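Ticket: print queue at Jitdale branch stalls on large jobs
Status: Monitoring
Opened: September, 08:55

User reports that PDF jobs over 55 pages sit at "Spooling" and never reach the printer. Small jobs go through.

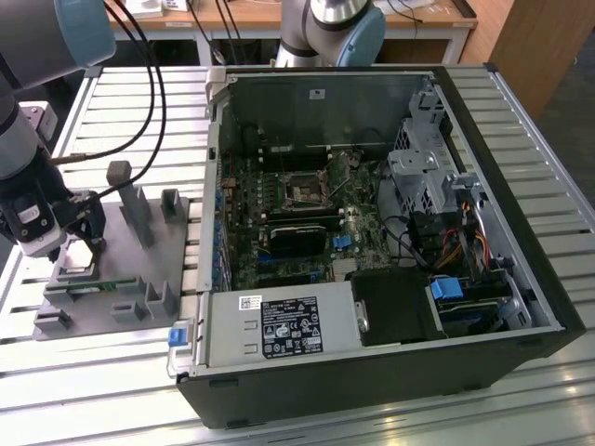

Druvcombe Desktop and Print Support

Restarted the spooler on the Powell print server. Queue cleared, fault returned with the next large job. Event log shows error 81 each time.

Checked disk space on the spool volume: 400 MB free. Old job files had not been purged — the "keep printed documents" box was ticked on both Jitdale queues.

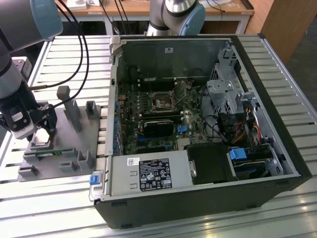
Unticked the box, stopped the spooler, deleted the leftover files and started it again. Test job of 81 pages printed in full.

Badwood queues use the same driver but a separate volume. No fault found there.

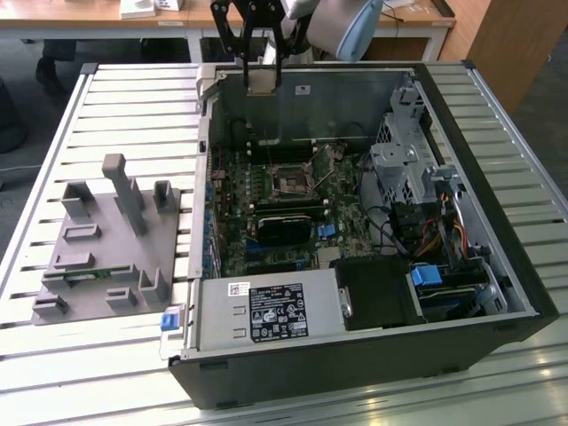

Spool folder to be moved off the system volume at the next maintenance window. Users should expect 2 minutes without printing.

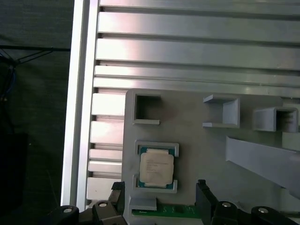 Slotted aluminum panel with side rail

Ticket stays open until the folder move is done.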